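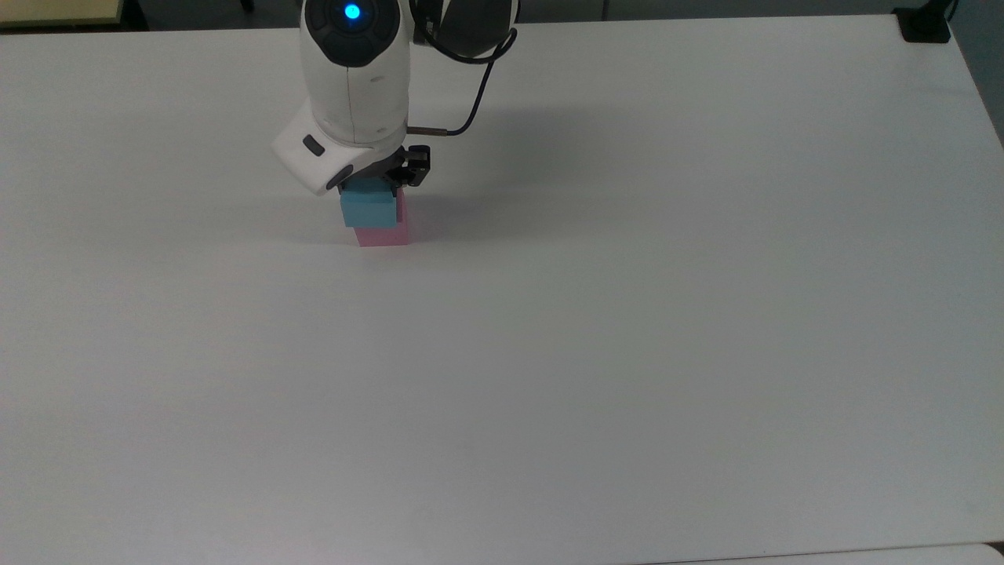 Every few months a junior mining company puts out a press release in which the word "model" appears six or seven times and the word "drill hole" appears once, near the bottom. I have been reading these for a living since I left consulting, and I have started reading them from the bottom up.

The latest is from Ondelley, which holds ground over an old underground copper property and wants to reopen it. The August release says the company's new groundwater model shows that dewatering the lower levels will have "no material effect" on the two creeks to the north or on the domestic wells along the county road. The model has 1,347 calibration points. That number is in the headline. It is also on the second slide of the deck, in a type size I would normally associate with a grocery coupon.

I don't think Ondelley is lying. I think the number is true and I think it tells you very little.

A calibration point, in the way they use the term, is one water level measured in one well at one time. If you leave a pressure logger in a hole and take a reading off it every day, you can collect several hundred points in a year from a single spot on the map. The appendix (page 66, for anyone who wants to look) shows where the readings come from. Nearly all of them are from wells clustered around the old shaft. On the far side of the fault, where the creeks are, there are two wells, and one of those was dry for most of the record. So the part of the model that matches the data best is the part the neighbors care about least.

Then there is the fault itself. The model treats it as a barrier. Water on the mine side stays on the mine side, and the creeks never hear about the pumping. Maybe so. Faults can hold water back when they're packed with clay gouge. They can also carry it nicely along the broken rock on either side, and some manage both, tight across and leaky lengthwise. You find out which by pumping hard on one side for a good long while and watching wells on the other. Ondelley's longest pumping test ran 66 hours. At the rates reported, I wouldn't expect a signal to reach the far side in 66 hours even if the fault weren't there at all. A flat line in that well was going to be a flat line no matter what.

I put this to Krum Angelovski, who built groundwater models for tunnels and pits before he retired, and he was more forgiving than I am. His view is that every model starts with a guess about structure and the honest thing is to run it both ways. Make the fault tight, then make it leaky, and show people both maps. "The computer time costs you lunch," he told me. "The second map costs you a meeting." The Ondelley report has one map.

It does have a sensitivity section, and I want to be fair about that. They varied recharge up and down. They varied the conductivity of the bedrock. The drawdown contours moved a little and came back. But the fault was left alone in every run, so the section tests all the things that were never in dispute. I've seen the same move in pit slope reports, where the friction angle gets fiddled by a degree either way and the water table behind the wall is never touched.

Montserrat Garrido, a hydrogeologist who reviews this kind of report for counties, objects to my tone whenever I write about it. She says the public gets the idea that modeling is fakery, and then turns up at hearings refusing to believe anything with a contour line on it. I take the point. A model is a decent way of keeping your bookkeeping straight. It makes sure the water you pump out came from somewhere, and it will catch a careless thinker in plain arithmetic mistakes. I would rather have one than not. What I object to is using it as a witness. It didn't see anything. It repeats what it was told with a great many decimal places.

The software doesn't help. Dretico sells a package, widely used by small firms now, that will fit the parameters for you overnight and print a tidy chart of modeled heads against measured ones. The dots fall along the line and everybody relaxes. Give any program enough knobs and it will put the dots on the line. You can get a lovely fit with the wrong fault, the wrong recharge and the wrong bedrock, as long as they're wrong in directions that cancel. The trouble arrives when the pumps go in, because the pumping asks for a combination that was never tested.

What would change my mind is fairly dull. Three or four new wells north of the fault, with screens at different depths. A pumping test measured in weeks. Some water chemistry, since old deep water and young creek water don't look alike and it's hard to argue with the difference. Flow measurements on both creeks through a dry season, taken before anyone touches a pump, so there is something to compare against later. None of it is exotic. The company's own budget table sets aside more for "stakeholder communication" than for monitoring wells, and I assume the board has seen that table.

Harriet Okafor, whose well is 400 feet deep and sits on the county road, asked at the last hearing who pays if the model is wrong. The answer was that the model shows no material effect.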